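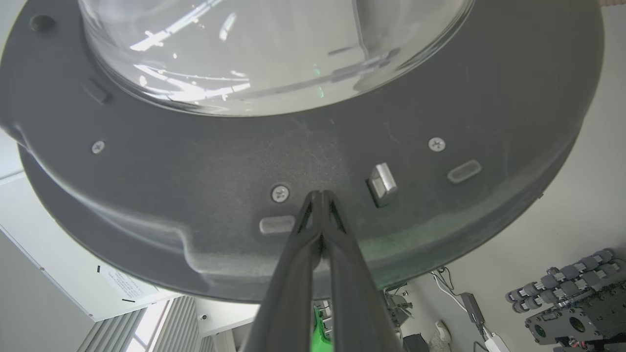

4.2 Chores that need contact. Household work is often judged by the final state only, but most difficulty is in the moment of touching. In the Alville trials we therefore recorded each contact separately. An appliance base is a good example: three screws, some oval features and a small metal latch share one dark surface, and the two fingertips, pressed together, must meet it at the intended point. The Flernonano controller was given 18 such tasks and 900 attempts in total. It was reliable when the target was rigid, and much less when the target could slide or fold.

Laundry belongs to the second group (Figure 2). Cloth has no fixed shape, and it may lie partly over the lip of the drum, so the planner of Fu cannot assume one grasp. Bae and Joshi scored a chore as complete only if no person helped. Under this rule, we do not consider laundry to be solved.

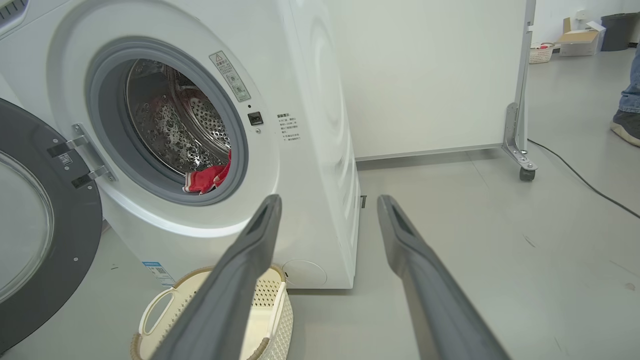
Figure 2. Washing machine with open door, a red cloth item at the lower lip of the opening, and the basket on the floor in front.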